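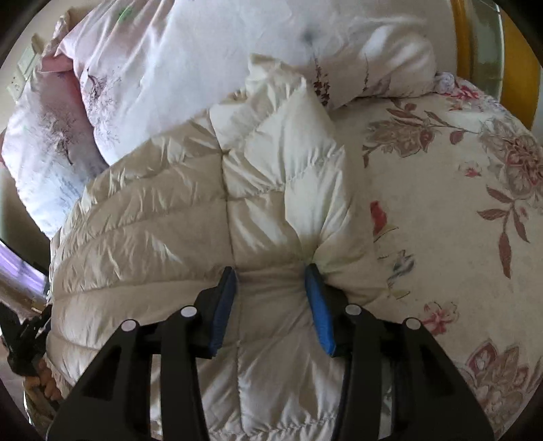 Wullgate Coat Swap Is Back, and the Puffers Are Already Piling Up

If you've walked past the Wullgate reading room this week and wondered why the front window is full of coats, I can help you out. The winter coat swap is on again! It opens on 26th October, it runs right through to the first week of December, and judging by what people have handed in so far, this is going to be the year of the quilted jacket.

I went over to have a look before the doors opened (one of the nice parts of writing this column is that people let you poke around early), and there were 102 coats on the rails. Last year the swap finished with almost 200 all told, and that was after a cold snap sent half the town digging through their closets. So we're off to a very good start.

The rules haven't changed much. You bring a clean coat, you get a paper ticket, and you trade the ticket for any coat on the rail. If you don't have one to bring, come anyway and take one. There's no form to fill in and no questions at the desk. Kids' sizes are on the low rail by the radiator, adult sizes run along the back wall, and the really long coats are hanging in the hallway, where they tend to get mistaken for a line of people waiting for the restroom.

What is new is the limit: two coats per household on the first weekend, and then as many as you like after that. A few families told the organizers last year that all the good medium sizes had gone by lunchtime, and I can vouch for that. I turned up at three in the afternoon and came home with a raincoat I could have camped in.

Now, about those puffers. The swap is asking everybody to wash and fully dry their jackets before dropping them off, and quilted ones are the ones that come back to bite you. I did my own at home and it took me most of a day, so let me pass along what I picked up from the sheet they give out at the desk, plus a few things I learned the hard way.

Check the label first. Some padded coats can't go in a machine at all, and some want a special down soap. Empty every pocket, including the little inside one (I found a bus ticket and half a cough drop), and close all the zippers and snaps. Turn the coat inside out, wash it cool and on its own, and then give it an extra rinse. Suds love to hide in padding.

Drying is the slow bit. Low heat, a couple of clean tennis balls in the dryer, and stop every so often to break up the clumps with your fingers. When you think it's done, spread it out flat on a bed and feel along each of the bands between the seams. You're looking for spots that are cold or lumpy, and the places to check twice are the hem and the ends of the sleeves, where everything gets gathered up and the fabric is doubled over. If you find one, back in it goes.

A pale coat wants a bit of extra care. Beige and cream show every mark at the cuffs and collar, and a satiny finish will show them even more. The desk sheet says to dab with dish soap and a soft cloth before washing, and to leave the stiff brush in the drawer. I'd add that creases on a shiny jacket look a lot worse than they are. Mine dropped out after a night on a wide hanger, and please, please don't iron it. I've seen what an iron does to a padded coat and it isn't pretty.

And then folding. The swap would much rather have coats on hangers, but if you're carrying a stack of them across town, lay each one face down, bring both sleeves in over the back, and fold it up loosely from the hem. Don't squash them into those vacuum bags. They take forever to puff up again and the folks on the sorting table end up shaking them out one by one.

Coats can be dropped off at the reading room or at Ojo, the coffee place across from the bus stop, which has put a big bin inside the door. Girkent Cleaners is taking them too, and will do a coat at half price if you tell them it's for the swap -- ask at the counter, as there isn't a sign up yet. People out in Inine have asked for a drop-off point closer to home, and I'm told one is being worked on, but I don't have an address to give you. I'll put it in the column when I do.

A few things they can't take: fur, anything with a broken main zipper, and ski pants (there was a mountain of ski pants last year and hardly a taker for them). Hats, scarves and gloves are welcome as long as the gloves come in pairs. Hangers are wanted as well, the sturdier the better, and the wire ones from the dry cleaner bend under a heavy coat so those can stay home.

The desk could still use a hand with sorting on the opening weekend. It's a two-hour shift, you get first look at the rails, and Ojo is sending over coffee. I've signed up for the early one, so come say hi -- I'll be the one trying on everything in green.

Anything left over when the swap closes in December goes to the winter shelter, so nothing you bring in will be wasted. Doors open at ten, and parking is around the back.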